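Brilbridge Community Boards > Home and Garden > Sharing a driveway with a neighbor

tondari_road
Fri 10 June
We bought a house in Brilbridge in January with a shared driveway. The deed says both houses have right of way and split upkeep. The concrete is cracked near the street and I got a quote from Brandão Paving for 2,000 to redo the first 35 feet. The neighbor says it's fine as is and won't pay. Anyone been through this?

mapleside
Read the deed again and look for the word "maintenance" or "repair." Ours had both and it mattered. Replacing concrete that still works may count as an improvement, and he might not owe you anything for that.

juso45
I disagree. If it's cracked at the street, water gets under it every winter. That's a repair. Send him the quote by certified mail and give him a date to answer by.

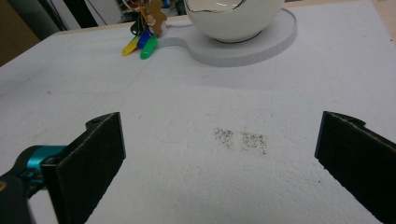 The letter doesn't have to be unfriendly. Mine was four sentences long and my neighbor paid half the next month.

mapleside
Certified mail to a guy you'll live next to for years? I'd knock on the door first and ask what he would be willing to pay for. Patching is a lot cheaper.

tondari_road
I did knock. He was polite — he just doesn't want to spend money on it. How long does a patch last?

oldgutter
We patched ours 12 years ago and it's still holding. Clean the cracks out well and don't do it if rain is coming. Get a second quote too, that one sounds high for 35 feet.

juso45
Depends on how wide the cracks are. Measure them before you decide.

tondari_road
Will do. I'll ask him about splitting a patch this weekend.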